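Sweater Questions, All in One Place

I've been folding, washing and re-folding other people's knitwear at Narnow for a few years now, and by last March there were 241 messages sitting in my inbox, most of them asking the same handful of things! So I've pulled the answers together. If yours isn't covered, write to me anyway, I do read everything (slowly).

Can I hang a sweater if I use one of those fat padded hangers?

You can, for an afternoon. I wouldn't leave it there all winter. The shoulders get little bumps and the body creeps longer and longer, and a chunky rib is the worst for it. I had a gray pullover that was hip length when it went into the closet and very nearly a dress when it came out. Fold the heavy ones. Thin merino cardigans seem to cope fine with a good hanger, so do what you like with those.

Do I need a special surface for folding?

Nope. You need something flat-ish and bigger than the sweater with its arms out, that's the whole list. I like a bit of padding under the knit, so I use a pale quilted pad with a lacy edge to it, and the knit stays where I put it. A bare polished tabletop is fine too, you'll just be chasing the sleeves a bit.

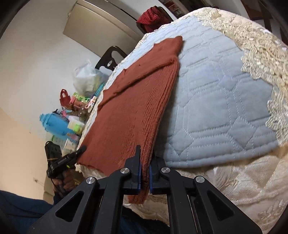

Rust-colored ribbed knit on the quilted pad, with the top end folded over.

A folded bath towel works if you don't own a quilted anything. So does a clean bedspread. I'd skip anything with a rough weave or open snaps, and take your rings off if they have prongs. I've snagged more stitches with my own left hand than any cat ever has.

Which way do I fold a ribbed sweater?

I fold ribs along their length first, so both sides come in toward the middle with the ribs still running straight, and then I bring the bottom up once. Some people go in thirds. Try it both ways and see which one fits your shelf. The ribs want to lie together like the pages of a book, and if you go against them you get a springy lump that pops open as soon as you turn your back.

Face up or face down?

Okay, this is where I disagree with my friend Vilhjálmur Þorgeirsson, who taught me most of what I know and folds everything face down, sleeves crossed over the back. It does give you the neatest front, I'll give him that. But I start face up. I want to look the thing over before it goes away: pulls, pills, that mystery spot near the collar you swore was gone. Then I flip it and fold. It adds maybe a few seconds and I've caught so many small holes this way.

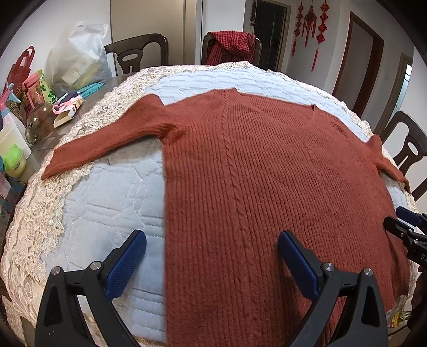
Once it's lying flat I smooth it from the shoulders down with my palms, no tugging, and check that the sides hang the same length. Then the sleeves. Set-in sleeves like to puff up at the shoulder, so I pat that part down before I do anything with the cuff. If you leave the puff in, it'll be a crease by spring.

What about cables? Mine always look squashed.

Keep the fold line off the cable. A braid that runs down the front is thicker than everything next to it, and a hard crease across it takes ages to relax. You can't always avoid it on the last fold, so make that one loose and put the sweater at the top of the pile. A rolled-up cotton T-shirt tucked inside the bend helps a lot. If it's already squashed, hold a steamer a little way above it (don't touch!), then plump the cable with your fingertips and leave it alone until morning.

How many can I stack?

Five. That's my number for bulky knits. More than that and the bottom one turns into a pancake, plus you'll never wear it because you can't get at it without wrecking the pile. Thin ones can go higher. Heaviest at the bottom, please. My own big cabled cardigan weighs 493 grams on the kitchen scale and it lives on the bottom permanently.

My wide neckline has gone all floppy. Is it the folding?

Probably a bit of folding and a bit of pulling it on over your hair! A wide scooped neck has a lot of edge and not much holding it up. Lay the back neck flat first, then let the front settle over it, and don't make a fold right across the collar. For one that's already stretched, a damp blocking does wonders. Pat the neckline into the shape you want, pin it if you're nervous, and let it dry completely. Mine needed two goes.

What do you wash with?

The Briem wool wash, the unscented one, in cool water. I'm not fussy about it, any gentle wool soap will do. Squeeze, don't wring. Roll it up in a towel and kneel on it. Yes, kneel. Then flat to dry, away from the radiator, and turn it over when the top feels dry. I keep red and orange things on their own for the first couple of washes. A deep rust can let go of some color, and I have a formerly white pair of socks to prove it.

Can I put a sweater away after wearing it once?

Sure, but let it air first. I leave mine spread out overnight. If it's the last wear before summer, wash it, even when it looks clean. Moths love the bits we can't see.

Plastic bags, yes or no?

For a move or a trip, yes. For months on a shelf I prefer cotton, and an old pillowcase is perfect. If plastic is what you've got, leave the top open a little and make very sure the knit is dry when it goes in.

Cedar balls?

I use them and I like the smell. I also sand them when they go dull, and I still check the pile every few weeks. When I cleared out my aunt's place in Stistov we went through 134 knitted things, and the ones that had survived best were simply the ones she'd kept wearing.

Do you mend as well?

Small holes and loose cuffs, yes. Elbows, depends on the yarn. I have a decent stash of Jurkau darning wool in browns, blues and almost every red, so send me a photo in daylight and I'll tell you how close I can get. I don't do zippers. Please stop asking about zippers, I'm terrible at them.

How long does a repair take?

Two weeks in summer, closer to four once it gets cold. Mornings before ten are the best time to catch me by phone.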